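Clollorwood 室内盆栽养护记录数据集 说明文件

版本与维护
当前版本发布于2026年6月12日（星期五）。维护人为 Deok-su Ko，物种名称校订由 Estrella Ventura 负责。上一版本中的字段 light_class 已拆分为两个字段，旧脚本需要修改后才能读取，见“变更”一节。

内容
本数据集收录办公场所和住宅内盆栽植物的养护记录，包括浇水、施肥、换盆、修剪和病虫害处理。记录由养护人手工填写，录入后统一单位和日期格式。原始数据来自 Devon 和 Conville 两处采集点，共113盆植物。不含温室及户外露地栽培的记录。

目录结构
data/plants.csv 每盆植物一行，主键为 plant_id
data/events.csv 每次养护操作一行，通过 plant_id 关联
data/sites.csv 摆放位置，含朝向、楼层、距窗距离
docs/taxonomy.txt 名称对照表，学名与常用中文名
scripts/check.py 一致性检查

plants.csv 字段
plant_id：字符串，站点缩写加序号，不重复使用。植株死亡后编号保留。
taxon：学名，尽量到种；不能确定时只写属名，后加 sp.。
pot_diameter_mm：盆口内径，整数，单位毫米。
pot_material：取值为 ceramic、plastic、terracotta、other。套盆不计，只记录直接盛土的内盆。
drainage：布尔值，盆底是否有排水孔。
substrate：基质配比，自由文本。多数条目写明泥炭、珍珠岩、树皮的体积比，少数只写“通用营养土”。
acquired：入场日期。早期条目有缺失，留空，不做推算。

events.csv 字段
event_type：取值为 water、feed、repot、prune、treat、move。
volume_ml：仅 water 和 feed 填写。浸盆法给水时留空，并在 method 中写 soak。
soil_state：浇水前以手指或竹签插入基质后的判断，共三级：dry、moist、wet。该字段主观性较强，不同记录人之间不宜直接比较。
note：自由文本，中英文混用，未翻译。

采集方法
浇水量用量杯计量，最小刻度为100毫升，因此 volume_ml 中多为整百数值，中间值为目测，精度有限。盆口内径用钢卷尺测量一次，换盆后重测。距窗距离取盆体中心到玻璃面的水平距离。照度未使用仪器测定，light_direct 填写有无直射光，light_hours 填写直射时长的估计值，两者均按记录人在晴天的观察填写。

缺失与已知问题
1. Conville 采集点有11盆植物在六月初调换过位置，move 事件补录不全，sites.csv 中的位置以调换后为准。
2. 近5%的 feed 事件未注明肥料稀释倍数。做施肥量分析前应先剔除这部分记录。
3. 绿萝与心叶蔓绿绒在早期记录中有混淆。Estrella Ventura 已逐条复核，仍不能区分的条目 taxon 留空，原始填写内容移入 note。
4. 自吸水花盆的补水记录为向储水槽加水的时间，与基质实际获水时间不一致。
5. 叶片发黄的原因未经检测，note 中“缺铁”“积水烂根”等说法均为记录人判断。

使用建议
适合用于浇水间隔统计、盆径与浇水量关系的初步分析，以及养护提醒程序的测试。样本集中于耐阴观叶植物，多肉和开花植物很少，结论不宜外推到这两类。计算浇水间隔时，应以同一盆相邻两次 water 事件的日期相减，中间若有 repot 事件则从换盆日重新起算。自吸水花盆单独处理。

一致性检查
在根目录运行 python scripts/check.py。脚本检查主键重复、日期先后、取值范围和外键缺失，结果写入 check.log。警告不影响退出码，错误返回1。提交修改前应保证无错误。

变更
light_class 拆分为 light_direct 与 light_hours。
删除 events.csv 中的重复行，判定依据为编号、日期、类型、水量四项全同。
pot_diameter_mm 由外径改为内径，无法重测的条目置空。

许可与引用
数据以 CC BY 4.0 发布，脚本以 MIT 许可发布。引用时写明数据集名称、版本日期及维护人。勘误请提交到仓库的 issue 列表，标题注明 plant_id。Camacho 采集点的数据尚未完成单位统一，不在本版本内。

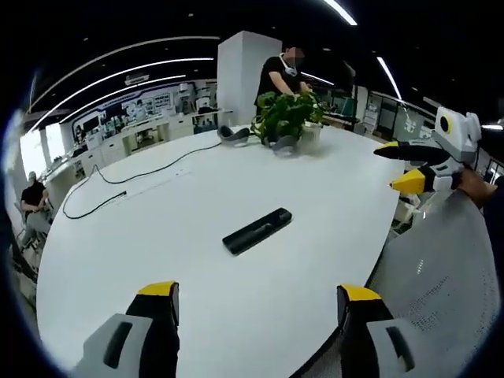
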